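Playwriting II: Course Handout 6
Verbatim plays, and how far to believe them
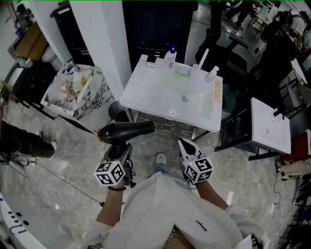
We ended last time on the word "verbatim," which the posters use as if it settled something. Word for word, the real voices of real people. I'd like you to read those lines on a poster the way you'd read "homemade" on a jar in a supermarket. It may be true. Ask who made it and in whose kitchen.

Reading for this session: Skavham, by Ognjen Halilović, both acts, plus the afterword. Also the packet of interview pages he let us copy. Please don't pass the packet around outside the class. He was generous with it and some of the speakers are still touchy.

What the term covers

A verbatim play is built from recorded speech. The writer (or the company) interviews people, types up the recordings, then cuts and arranges the typed pages into scenes. Actors speak the result. Some writers keep every cough and false start. Some tidy. A few write fresh lines and slip them in, then go on using the word verbatim in interviews, and I've heard this defended as "emotional truth." I don't know what emotional truth is and I've asked several people who use the phrase.

Related forms that get mixed up with it:

Tribunal plays, cut from the official record of a hearing. Easier to check, as a rule, because the record exists and you can go and read it.

Documentary plays, a looser bag. Letters, news reports, minutes, songs. May have invented scenes in between.

Headphone plays, where the actors hear the recording through an earpiece and repeat it a beat behind, breaths included. People talk about this method as if it removed the actor. It doesn't. Watch two actors do the same track and you'll get two different people.

The case: Skavham

Background, for those who missed the talk. Skavham was a ferry town that lost its ferry. Halilović went there one December with a recorder and stayed in a room over the bus office. He interviewed 14 people. The typed pages came to 286. The play, as printed, runs an hour and a half with no songs and hardly any set, and it opened at the Kushwaha, which seats 200, with a company called Fedico.

The reviews said that the town "speaks for itself." Keep that phrase in mind and then do the sums. Most of what was said in those rooms isn't in the play. The town spoke for days. Halilović picked what we'd hear, in what order, and who got to answer whom. I think he picked well, for the most part. But picking is writing, and the reviewers talked as though he'd held a door open.

Look at Act One, the kitchen scene. The widow says, "They told us in the spring and by then we'd painted the house." The deckhand says, "No one told anyone anything." On stage it's an argument, the best one in the play, and in the theater people laughed at his line and then went quiet. Now find the two passages in your packet. They come from separate interviews, done on separate days. The widow is talking about the ferry. The deckhand is talking about a change in his pension. Each of them said every word. Neither said it to the other, and he didn't say it about the thing she was talking about.

Is that a lie? Halilović deals with it in the afterword: "I never changed a word, only the distance between words." It's a nice sentence and I distrust it for that reason. Changing the distance between words is most of what a dramatist does. You could take a shopping list and a wedding toast and make a threat out of them by the same method.

Some of you will say the audience knows. Do they? When we saw the play I asked people in the lobby whether they thought the widow and the deckhand had been in the same kitchen. Everyone I asked thought so. It wasn't a survey and I won't pretend it was.

Things to look for when you read any of these plays

The missing question. Somebody asked something to get that speech. In Skavham the interviewer is cut out completely, so people seem to pour out their grief unprompted. Page 158 of the typed pages shows what he asked the harbor clerk: "Would you say it broke your heart?" She says, "I suppose it did, yes, it broke my heart." On stage she gets only the second half of her answer, and it gets the curtain. Compare how it feels once you've seen the question. To me she sounds like a polite woman agreeing with a guest.

The funny voice. Who keeps their stumbles and who has been cleaned up? In a lot of verbatim work the officials speak in full sentences and the poor say "um." Sometimes it's the other way, and the officials are made to sound like fools. Either way a decision has been made about whose speech is a performance and whose is a window. Go through Act Two and mark every "um." You'll find they aren't spread evenly.

The absent party. Who refused to be interviewed, and does the play admit it? Nobody from the ferry line appears in Skavham. The afterword says they "declined." It doesn't say how many times they were asked, or how.

The speech that's too good. Ordinary people do say wonderful things, and I'm not being snobbish about it. But when a speech has a beginning, a turn, and a last line you could carve over a door, go and check the join. Usually there's a join.

The other side

Stojan Jurić directed the opening run and came in to argue with me when I gave an earlier version of this talk. He thought I was being a policeman. His view, as I took it down: every play rearranges life, audiences aren't children, and the people of Skavham came to the show and recognized themselves. The deckhand brought his brother. If the speakers don't mind, who am I to mind for them?

It's a fair point and I've softened a bit on account of it. I'd say two things back. People being glad to be put on a stage doesn't tell you whether they were put there accurately. I'd be glad too. And if every play rearranges life, then drop the word from the poster and take your chances with the rest of us. The trouble is that the word sells tickets. Jurić agreed that it does.

He also told us something that I think helps his case more than his arguments did. In rehearsal the actress playing the widow kept wanting to cry on the line about the paint. He played her the recording. The real woman is almost cheerful there, and she's running a tap. They kept the tap and lost the tears, and it's the finest half minute of the evening. I can't see how a writer alone at a desk would've come up with it. So the recording does give you something. I'd just like us to be clear that it gives you material.

A short comparison: Tusta

We'll spend the second half on extracts from Tusta, which Halilović wrote next and which has no interviews in it at all. He made it up. The subject is close (a small place, a closing, a family that won't leave) and one speech for the grandmother is plainly cousin to the widow's. Read the two side by side. I find the grandmother flatter. She knows what her speech is about and the widow doesn't. Others in the department prefer Tusta by a mile and call Skavham a scrapbook. Come with a view, and bring the lines to back it up.

Written work, due Jun 13, 2023

Record one person talking for ten minutes about something they used to do and don't do now. Get their permission first, on the recording. Type up all of it, with your own questions left in.

Make a two-page scene from your pages. You may cut and you may reorder. You may not add a word.

Then make a second two-page scene from the same pages in which the speaker comes across as a noticeably different person. Same rules.

Hand in both scenes with the full typed pages attached, and a paragraph on which of the two your speaker would sign. If they'd sign both, say so and say why that doesn't worry you. If it's possible, show them both and write down what they say. Leave in the "um."

Late work goes in the box outside my office, with the typed pages on top.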